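Home | Projects | Reports | Budget | Contact

Clelton Kitchen Handling Project: June progress report
July 19, 2026
By Adelino Antunes

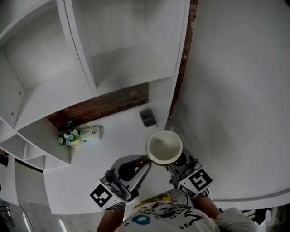 Bowl work at the white counter, hand-held gripper.

Spending to the end of June came to $3,167, against the $2,237 you approved. Most of the difference is the second hand-held gripper, which Trunemer sells only in pairs, a policy I learned about from the invoice.

The grippers themselves are earning their keep. Bowls are now the bulk of each session and cups will follow once Văn has finished the task list, a document that has so far grown every time I ask if it's done.

On the arm: I have two quotes. Skoteo's is the cheaper until you reach the page on mounting plates, cabling and freight. Trunemer's includes all of that and a training day, and is valid for 30 days. I favour Trunemer, with some resentment.

Decisions needed from you:
- approval of the overspend, or a stern letter
- a yes or no on the arm before the quote lapses
- whether spare finger pads count as equipment or consumables (finance has told me both)

The revised budget is attached, in the new template, in the old colours.

Print this page | E-mail this page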